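Is hand-guided demo data worth it for a two-handed task, or am I wasting a month?

Posted 24 Aug 2026 in Robot Learning, Beginners

We run a small bench and want a two-arm setup to handle little leather goods: pick up, hold upright, open a flap. A vendor called Cliltell told us we'd need "a couple of evenings" of demonstrations with hand-held grippers, no robot required. I don't believe it. Our first try was 382 demos by remote control on the arms, and the policy still grabs air half the time. Is holding the grippers in your own hands really any better, or is it just faster at making bad data?

Efa Pumphrey

Faster at making bad data, in my experience, unless you're careful. I've done both.

With remote control, you're slow and clumsy, but every motion you record is one the arm can do. With hand-held grippers you move like a person. You twist your wrists, bring your elbows in, hand things over at angles your robot can't reach. Then you replay it and a third of the set has to go. We recorded 3437 demos on the Pritchard job and I'd have traded them for 2000 clean ones.

Check these before you blame the policy:

Does the jaw opening in your hands match the one on the robot?
Do your fingers get into the wrist camera's view? Ours did, constantly.
Can the tracking lose a marker when you tilt the gripper?
Are the cables pulling on your wrists by the end of a session?

As for "a couple of evenings," ask them how many demos they threw out. I never got a straight answer to that.

Our table, same kind of job as yours:
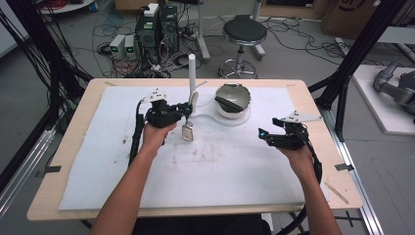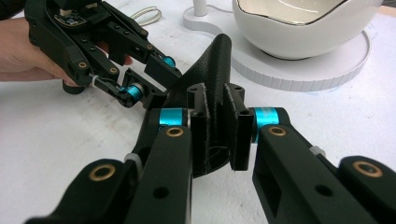
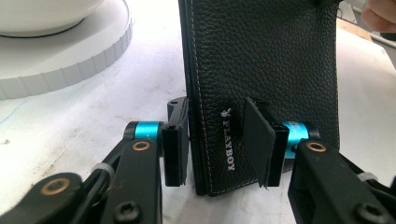

pludance_sam

Disagree on the wrist stuff. We went from remote control to hand-held and kept nearly everything, but we put a reach check in the recorder so it beeps when you leave the arm's range. Annoying for an hour and then you stop doing it. The flap is going to be your real problem either way. Soft parts don't come back to the same place twice, so vary the start position a lot more than feels sensible. I still wouldn't sign anything with a vendor until they run it on your parts.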